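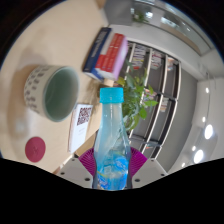

Bottle and cup in the reading room at Calla, 26/07/2020

Visits > Small Libraries > Ridgeway > Calla Open Day
Trips Towns Archive Contact

Calla is a private lending library on the upper side of Ridgeway, a ten-minute walk from the bus stop if you take the steps and longer if you follow the road. It opens to non-members twice a year, once in January and once in summer. I had missed the January one, so I took the early bus from Lodine and was at the door before it opened.

The building used to be the offices of a seed merchant. The front room still has the counter, which now holds returned books and a box for the keys. Visitors sign in there, leave large bags on the shelf behind the door, and are free to go where they like on the ground floor. The upper floor is shown in groups at set times. Mine was the second group of the day.

The upstairs tour was shorter than I expected. It covers two storerooms and a landing where the oversize atlases are kept flat. The library has 1,426 books in its catalog, and 684 of those came in one gift from the Metau Field Society when it closed its own rooms. The Metau books are still shelved as a block, in the order they had before, and you have to ask for them by shelf mark. There is talk of mixing them in with the rest. The storerooms have blinds, which were down, and the light is switched off again as soon as the group leaves. I would have liked more time with the atlases, but we were allowed to look at one and it was a good one, a county survey with hand-colored soils.

The reading room is on the ground floor at the back, and I spent most of the day in it. It has a light wood table with chairs set around it, shelves close by, and enough on the table at any time to show that people use it. When I sat down there was a stack of thick books at one side, a navy one at the bottom and a pinkish-lilac one on top, and a leafy potted plant next to them. The plant is a big one for a table. Its leaves spread in every direction, and if you sit on the wrong side you look through them at the shelves.

Food is not allowed in the reading room. Drinks are, which surprised me. Most libraries of this kind I have visited will let you have a closed bottle at best, and two of them make you leave even that with your coat. At Calla the rule is on a card at the counter: bottles with a screw cap are fine, cups are fine if they stay well away from the books, and anything borrowed from the shelf goes back dry or is paid for. The cups come from the kitchen next door and no two of the ones I used matched. The one I liked best was off-white with rows of dark gray dashes on the outside and a soft green inside. I had tea in it twice — the kitchen charges nothing on open days but there is a saucer for coins.

The rule was the main thing people talked about over the table.
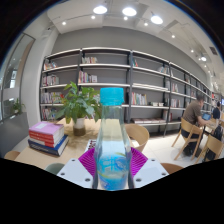

Another visitor told me she would never allow it in her own branch, cups least of all. A bottle can be capped between sips, she said, but a cup is open the whole time it stands there, and a thick book takes days to dry and never closes flat again. She also thought that the plant was a bigger risk than either, as people water things without looking at what is beside them.

I could see her point about the plant. My own view is that the table is wide enough for all of it if people keep their reading to one part and their drinks to another, and while I was there they did. The staff came through now and then to pick up used cups and did not make a fuss.

After lunch (bring your own, there are benches in the yard) I asked for three of the Metau books and had them within a few minutes. The request slips are small and you write the shelf mark, your seat and the time. One of the books was a bound run of excursion notes with a folded map in the back. The fold had been repaired with tape a long time ago and the tape had gone brown, but the map opened without trouble. Photography is permitted without flash. Copies cost extra and are sent by mail.

The chairs deserve a mention. They are not made for long sitting, and a light wood one across the table from me had a curved back that looked more comfortable than mine. I moved to a different seat in the middle of the afternoon and that helped. Anyone planning on a full day should bring something to sit on. The room is quiet apart from the pipes, and the Wi-Fi did not reach my end of the table.

Membership is by the year and there are currently 155 members. New ones are taken when a place comes free. I put my name on the list, though from Lodine it is a long way to come for an afternoon. Members may borrow 4 books at a time, except atlases and anything from the Metau shelves, and can use the reading room in the evening with their own key.

Practical notes. The bus from Lodine stops at the bottom of Ridgeway and the last one back leaves before the library closes, so check the time when you arrive. The steps have a handrail on one side only. There is level access through the yard gate, but you need to ring first. The restroom is off the kitchen corridor. The front counter sells postcards of the building and a short printed guide to the collection, which has a floor plan on the inside cover that still shows the old position of the map cabinet. It has been moved to the landing.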